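The Match Barrel Question

Edileuza Rocha has been rebuilding bolt guns in a rented bay outside Gevthorpe for long enough to have stopped arguing with customers. They come in with a factory rifle that shoots fine, and they want it to shoot better than fine, and they have already read somewhere that a new barrel is the answer. She takes the deposit. Then she asks to see their targets.

"Most of them don't have any," she told me. "They have one good target on their phone."

I came to her shop with a rifle of my own and the same request. The barrel I had in mind was the Clomex, a stainless match tube in a heavy sporter contour that has been getting very kind words lately. The company says it will cut group size in any sound action, and I have read that sentence enough times to start wondering what "sound" is doing in there. If the groups shrink, it was the barrel. If they don't, well, maybe your action wasn't sound.

My test rifle is a Ponce Model 7 in .308, bought used, with a walnut stock that somebody before me had bedded neatly. I like it. It has killed deer and it has never embarrassed me at a hundred yards. With the original barrel, from a bench, it usually puts five shots inside an inch and a half. I wanted a real baseline before anything got unscrewed, so I started in March and shot nothing but five-shot groups, 24 of them, with one load from one lot of ammunition. Every group counted, including the ones I would have liked to forget.

That last part matters more than any piece of hardware in this article. The shooting press, and I include myself, has a bad habit of printing the best group and calling it what the rifle does. Three shots in a ragged hole makes a lovely photograph. Fire that same rifle all afternoon and the three-shot groups will run from lovely to sad with no change in the gun at all. Small samples do that. A three-shot group tells you the rifle is not broken and very little else.

So I distrust the claim, and I distrust the usual way of checking it too.

Rocha did the work over a few weeks. She trued nothing on the action, at my request, although she thought this was a silly economy. The Clomex went on with the same headspace as the old barrel, or as near as her gauges would show. Same stock, same scope, same trigger. She opened the barrel channel to fit the fatter contour, and that is one change I couldn't avoid. The heavier barrel also added enough weight that the rifle sat differently on the bags, and I will come back to that.

Break-in was another thing to be doubtful about. The sheet in the box asks for a single shot followed by a cleaning, again and again, before you are allowed to trust the barrel. I have met good gunsmiths who swear by this and equally good ones who think it was dreamed up to sell bore solvent. Rocha is in the second camp. I followed the sheet anyway, grumbling, so that no one from the company could write to tell me I hadn't. The bore did clean up easily by the end. It may have cleaned up just as easily without the fuss, and I have no second barrel to find out with.

Then I went back to the bench and shot the same 24 groups with the same load.

The average did get smaller. I won't pretend otherwise. But the two sets overlapped a great deal, and if you mixed up the targets and handed me one from the middle of the pile, I could not tell you which barrel made it. The clearest gain was at the bad end. The old barrel would throw a wide group once it got warm, and the new one mostly didn't. That is worth something to a person who shoots long strings.
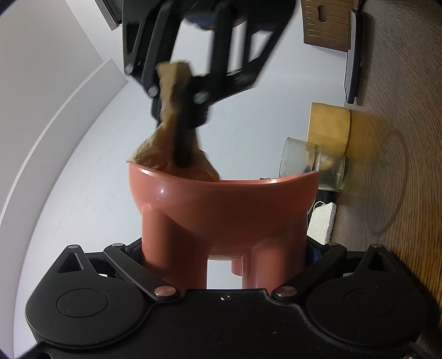

Whether it is worth something to a deer hunter is another matter. A deer hunter fires one shot from a cold barrel, usually off a knee or a fence post with his heart going. The heavy tube does nothing for him except ride on his shoulder all day.

And there is the weight again. A heavier rifle recoils less and wobbles less on the bags. I shoot heavier rifles better than light ones, as nearly everyone does. How much of my improvement was match-grade steel and how much was plain mass? I tried taping lead to the old barrel to find out, which ruined its harmonics or my patience, and I gave up after an hour. Somebody with more discipline should try it properly.

The good folks at Kutico, who distribute the barrel, were polite when I asked for the data behind their claim. They sent me a photograph of a three-shot group.

With fitting and the work on the stock, my bill came to more than I paid for the rifle. The same money would buy a great deal of practice ammunition, and I know which would have done more for my shooting from field positions. Rocha agrees, and she is the one who got paid for the barrel.

I'm keeping it on the Ponce for now, mostly for the bench. The old barrel is wrapped in an oily rag in my closet. I have a hunt coming up with a long climb at the start of it, and I may ask her to put it back on.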